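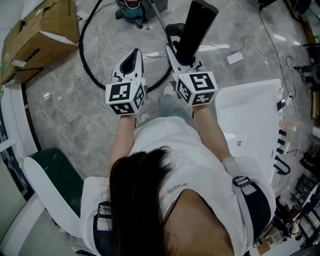
Opinion | Faith & Public Life | Waqf and Charity

The founder's condition is part of the gift

The maxim taught to every student of endowment law is that the condition of the founder has the force of the Lawgiver's text. Jurists argue over how far the comparison reaches. Most take it to govern how a deed is read and how strictly it must be carried out, provided the condition contradicts nothing in the Sharia. On either reading, a manager who hasn't opened the deed can't claim to be following it.

The Tandton register lists 2,808 endowed items. The word "item" is doing a lot of work. It covers shops, burial plots, shares in wells, book collections and cash. For each one the register records a location, a current value and a manager. It does not record the purpose. For that you have to ask for the deed, and for older gifts the deed is often a photocopy of a court copy with the last page missing.

The proposal now being discussed would pool rental income from all the shops on Mirnik Street and spend it according to need. Jihad Haddad made the case for it in February, and he made it well. Small endowments are expensive to run. A shop whose rent was dedicated to lamp oil for a prayer hall produces money that has no obvious use once the hall has electric light. Pooling would cut the overhead and send the surplus to students and widows, who are plainly in need of it.

I accept the diagnosis. The lamp oil case is an easy one, though, and the law already deals with it. When the named purpose lapses, income goes to the nearest similar purpose, so oil becomes the electric bill. Many jurists allow that much without difficulty. Substitution of the property itself, istibdal, is treated more strictly. The Hanafis permit it with a judge's approval where the property has stopped yielding a benefit. The Malikis are tighter still on land and buildings. Neither position gives a manager general permission to merge purposes that are still alive.

Plenty of them are. The Plastach shop pays for Quran teaching in a named neighborhood, and that teaching goes on every Sunday. The Valdebenito gift was made two generations ago by a convert who wanted travelers fed, and travelers still arrive. Under the proposal both would lose their income to a common fund, and would then have to apply to it.

Bohdana Tymoshchuk, who has worked on cataloging the deeds, puts the number of shop endowments with a readable purpose clause at 40. That is a small enough group to handle one at a time. Each clause could be entered in the register, marked as active or lapsed, and reviewed by a qualified scholar before any money moves. Where the purpose is active, pay it. If there is a surplus, check whether the deed says what to do with it, as many do. Where the purpose has lapsed, apply the nearest-purpose rule and write down the reasoning.

Shared bookkeeping and a shared repair contract would be fine. They reduce costs and leave every purpose where the founder put it. The objection is only to the common fund, and it should be taken out of the draft until the purpose column exists.

We use cookies to remember your settings. Accept | Manage choices

Contact the editors | Reprint requests | Back to top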